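本网站使用 Cookie 来改善您的浏览体验。继续浏览即表示您同意我们使用 Cookie。 接受 | 了解更多

铁帽盔买回来晃得厉害，内衬该怎么改？还有帽檐底下的锈

Edeltraud Steiner
发表于 2021年4月6日，星期二

大家好！潜水很久了，头一回发帖，写得啰嗦请多包涵。

我在 Birnau 那边的一个十五世纪复原小组里混了一阵子，之前一直戴组里的公用头盔（谁戴过谁知道，那个味道……），这个冬天终于下决心给自己买了一顶铁帽盔，就是那种像一只倒扣的汤盘、带一圈宽檐的样式。是 Schnyder 家的货，二手，卖家说只戴过一个演出季。钢板厚 2 毫米，商品页上写净重 1,979 克，我拿回家自己称了一下是 2,010 克，可能是内衬里吸了点油，也可能是之前的主人换过下颌带，反正这点差别我不在意。花了 100 欧，我觉得挺值的，盔体敲得很漂亮，顶上那道脊线很直，铆钉也都还在。

问题出在戴上以后。站着不动还行，一走快就开始晃，低头看脚下的时候整个盔往前滑，帽檐直接压到眉毛上，我只能像个老太太一样仰着脸走路。上个周末我们在草地上排队形，我后面那位拿的是长戟，杆子稍微碰了一下我的帽檐，整顶盔就在我头上转了小半圈！不疼，但是吓了一跳，而且教练当场就让我出列了，说内衬没弄好之前不许再站前排。

原来的内衬是缝在一圈皮带上的，皮带用铆钉固定在盔里面。衬布是米色的粗布，里面填的东西已经结成一坨一坨的了，前面厚后面薄，顶上用一根绳子收口，绳子我试过收紧也试过放松，收紧了盔就往上拱，像顶了个锅；放松了帽檐又压下来。我还试过在里面戴一顶针织帽，好了一点点，但是十分钟以后热得受不了，而且针织帽从檐下露出来，实在太难看了。

我的头围偏小，长得又有点长（前后长、左右窄），以前买自行车头盔也是这样，怎么调都是两边空着。卖家那边我写过信，人家很客气，说让我“多垫一点”，可是没说垫哪里、垫什么。

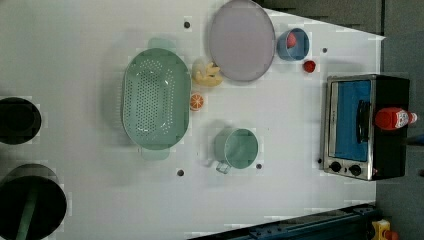 另外一件事是锈。盔的外面保养得很好，擦得很亮，但是帽檐底下、挨着皮带的那一圈有一条橙色的锈，用指甲刮会掉粉。铆钉周围也有一点。组里有人说用钢丝球，有人说绝对不能用钢丝球，还有人说泡醋，我越听越糊涂。皮带还连在上面，泡醋的话皮子不就完了吗？

所以我想请教的是：

内衬到底是拆掉重做好，还是在原来的基础上补？我会用缝纫机，手缝也还凑合，但是没做过这种绗缝的东西。

填充用什么料子比较好？我家里有一包化纤棉，做抱枕剩下的，能不能凑合？

那圈锈要怎么处理才不伤皮带？

我们六月有一场两天的活动，我希望那时候能戴着自己的盔站回去。先谢谢各位了！

Mirjam Haslinger

你好呀，欢迎冒泡！你说的毛病我太熟了，我的第一顶铁帽盔也是这样，戴着它跑了一个下午，晚上脖子硬得连汤都喝不下去。

先说结论，我建议你重做。结块的旧填充是救不回来的，你再往里塞新的，只会一块硬一块软，戴久了硬块正好顶着太阳穴，那个头疼能疼到第二天。而且二手内衬里面有别人好几个夏天的汗（抱歉说得这么直接），你那圈锈多半就跟它有关系，汗湿的布贴着铁，收工以后又直接塞进箱子里，铁不锈才怪。

化纤棉不要用。一个是不透气，闷；另一个是它被压几次就扁了，你六月第一天戴着正好，第二天早上就又开始晃。更要紧的是你们如果有篝火、有火门枪表演什么的，化纤遇到火星会熔，贴着头皮，想都不要想。用羊毛，或者用棉絮，旧的羊毛毯子剪成条一层层叠起来也非常好用，我自己现在这顶里面就是一条旧毛毯，外面两层亚麻布。毛毯的好处是厚薄你自己能控制，多叠一层少叠一层，心里有数，不像散的棉花塞着塞着就跑偏了。

做法我讲讲我是怎么弄的，别人可能有别的办法：

先别急着拆旧的。拿一张厚纸，绕着你的头在眉毛上面一点围一圈，画下来，再把盔里面那圈皮带的形状也描下来，两张叠在一起看，你马上就知道空在哪里了。像你这种前后长左右窄的头型，两侧要厚，前额和后脑勺薄一点。很多人一晃就往前面垫，结果盔被顶到后面去，一低头又砸回来。

然后把旧内衬从皮带上拆下来，注意是拆线，铆钉不要动！旧的不要扔，压平了当纸样用。一般是四片或者六片像花瓣一样的布，下面连着，上面散着，每一片的尖上有一个眼儿，绳子从眼儿里穿过去收口。你照着裁两层亚麻，四周留一指宽的缝份，从窄的那头塞填充，再竖着一道一道缝过去。手缝完全可以，用蜡过的亚麻线，针脚不用太密。用缝纫机的话建议先缝好通道再往里塞，塞好了再拿机器去压，我断过三根针。

绗缝以后布会缩！我第一次就没留够，缝完发现短了一大截，气得我把它扔在沙发上两天没理它。所以裁的时候宁可大一点。

做完先别缝死，用大针脚假缝在皮带上，戴着在家里走一走，上下楼梯，弯腰系鞋带，使劲摇头。下颌带也要系上一起试。假缝的时候调那根顶绳，让你的头顶和铁之间留出一点空隙，手指能伸进去的那种，不能让头顶直接顶着铁。高度对了，帽檐自然就在眉毛上面待着了。 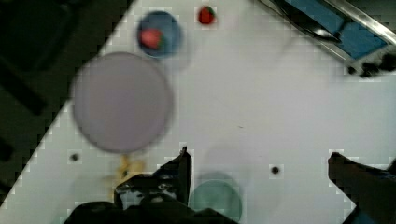 下颌带你也看一眼。二手的盔常常只有一根带子从两侧下来，系在下巴底下，这种怎么系都会前后晃。我后来改成了 Y 形的，耳朵后面多一根，两根在耳垂下面合到一起，立刻就稳了。有没有出处我不敢打包票，我们组里对这个管得不严，你们要是管得严，先问问负责服装的人再动手，免得做完了又让你拆。

料子的话，亚麻我是在 Dellenetti 买的零头布，未漂白的那种，稍微厚一点，洗过一遍再裁，一定要先洗！颜色不用讲究，反正在里面，戴一季就都是一个颜色了。

锈我就不展开了，我自己就是细砂纸加油，应该有比我懂的人。祝你顺利，做好了上来说一声～

老磨刀石

皮带上喷点 WD-40 就完了，锈擦擦就掉。晃的话买大了，退掉换小一号。

Edeltraud Steiner

谢谢！二手的退不了哈哈。WD-40 喷在皮子上会不会把皮子弄软？

河边的铁匠铺

看到上面有人说往皮带上喷，我赶紧上来说一句：别喷。溶剂和薄油渗进皮子里，皮子会发软发黑，铆钉眼那里会慢慢拉长，到时候整圈皮带都得换，那就真得动铆钉了。

我不玩复原，我是帮人修甲的，手上常年有几顶盔在排队，说说锈。

你描述的那种橙色、指甲一刮掉粉的，是浮锈，没什么大不了，比那种发黑发硬一片一片翘起来的好办多了。内衬拆下来以后，你能摸到皮带和铁之间的缝。先拿一把旧牙刷，干刷，把粉都刷出来，倒扣着刷，让粉往外掉。然后用细的研磨海绵，或者 400 目左右的砂纸裹在一根小木片上，木片削成扁的，正好能伸到皮带下面去，顺着帽檐的方向来回磨，别打圈，打圈的痕迹特别显眼。铆钉周围用牙签裹一点砂纸慢慢转。

钢丝球的问题是太粗，外面抛亮的地方碰一下就是一片划痕，你再想抛回来要花一个晚上。极细的钢丝绒可以用，但是碎丝会掉在皮带底下，受潮以后自己又锈，所以你那个位置我不推荐，外表面可以。

醋不要泡，你自己也想到了。就算没有皮带我也不爱用醋，泡完颜色发灰，而且缝里的酸洗不干净，过两个礼拜又冒出来一层新的锈。

磨干净以后用布蘸一点酒精擦一遍，晾干，然后上蜡。贴着内衬的地方我一律用蜡不用油，油会被布吸走，吸完了铁上什么都不剩，布还油乎乎的蹭你一脑门。微晶蜡最好，买不到就用普通蜂蜡，盔体先用吹风机吹温，薄薄抹一层，凉了再用软布擦。外面那面你爱用油就用油，矿物油、缝纫机油都行，演出前擦干净，别蹭到别人衣服上。

皮带本身要是发干，另外用皮革膏，手指抹，少量，两面都抹到。抹完弯一弯，看铆钉眼旁边有没有裂纹。有裂纹的话别将就，尤其是在下颌带那两个铆点上。你说被长戟杆子碰了一下就转了小半圈，我有点怀疑不全是内衬的事，你捏着皮带晃一晃，看它跟盔体之间有没有松动。如果铆钉在转，那就要重新敲紧，里面顶一块铁，外面用小锤子轻轻敲，没把握就找人弄，几分钟的活儿。

收盔的习惯也说一句。下了场先把盔倒过来放，内衬朝上，通一晚上风，别塞进塑料箱子里盖上盖子。我见过一顶很好的盔，在箱子里关了一个冬天，拿出来里面长了一层绒毛。

至于内衬重做，Mirjam 说得很全了，我只有一点不同意，顶上的空隙我会留得再大些，一根手指不够，你们队形里有长杆兵器，上面掉下来的东西比你想的多。

Edeltraud Steiner

太感谢二位了！！我昨天晚上就去把皮带捏了一遍，左边耳朵后面那颗铆钉真的会转，难怪。下颌带那两颗倒是很牢。皮带没看见裂纹，就是干。

旧内衬我也拆下来了，拆到一半填充自己掉出来了，是一种灰色的碎布头，里面居然还有一截拉链，这位前主人也是很有办法的。纸样描好了，是六片的。果然像 Mirjam 说的，两边各空出一大块，前后几乎是贴着的，我之前一直在往前面塞东西，全塞反了。

还有一个小问题，亚麻线上蜡是用蜂蜡块直接拉过去就行吗？还是要化开了泡？我在 Lokoseo 上看到有卖现成蜡线的，但是有人留言说那个是涤纶的，颜色还白得发亮。

Mirjam Haslinger

直接拉过去就行，拉两三遍，然后用手指捋一捋，手上的热气会让蜡吃进去。别化开泡，泡出来像蜡烛芯一样硬，穿都穿不过去。现成的蜡线看清楚成分再买，写“亚麻”的才要，没写的多半是涤纶。

六片的比四片的好做，每一片窄，填充不容易跑。两侧那四片多叠一层毛毯，前后各一片照薄的来，先假缝了试试再说。

顶上的空隙听铁匠铺的，我们组里没什么长杆，我确实没往那边想。

拉链那个我笑了半天。

河边的铁匠铺

那颗会转的先敲紧再缝新内衬，顺序别反了，缝好以后你里面就顶不住东西了。敲之前在铆钉头上垫一小块皮子或者厚纸板，免得锤子印留在外面。敲两三下停一停，捏着皮带试试，不转了就收手，敲过头皮子会被压穿。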